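Game Design Module, Project Report
Tekleab, a side-scrolling runner for Android
Ye-seo Noh, with Gaurav Garg and Su-bin Min

So, we made a phone game! Tekleab is a runner where you play a moth trying to get home before the street lamps go out. You tap to flap, hold to glide, and pick up bits of wool on the way (they pay for new wings). There are 4 worlds and 89 levels, though I'll admit the last few in world three are very samey.

Gaurav did nearly all the code, Su-bin drew the moth and the backgrounds, and I got levels and sound. My first levels were far too hard. Dong-geon Cha from the year above tried level two and fell in the same ditch over and over, so I moved the ditch and made the glide longer, and I'm much happier with it now.

We also ran it on a PC through an emulator, where a mouse click counts as a tap. It played fine, but holding to glide lagged a bit and we haven't fixed that yet. The save file sometimes forgets your wool too, which is really annoying!

Still to do: a pause button, and music for world 4.

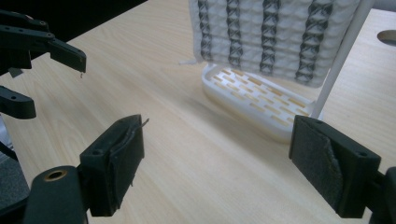

Fig. 1. Black gripper fingers over a light wood-grain tabletop.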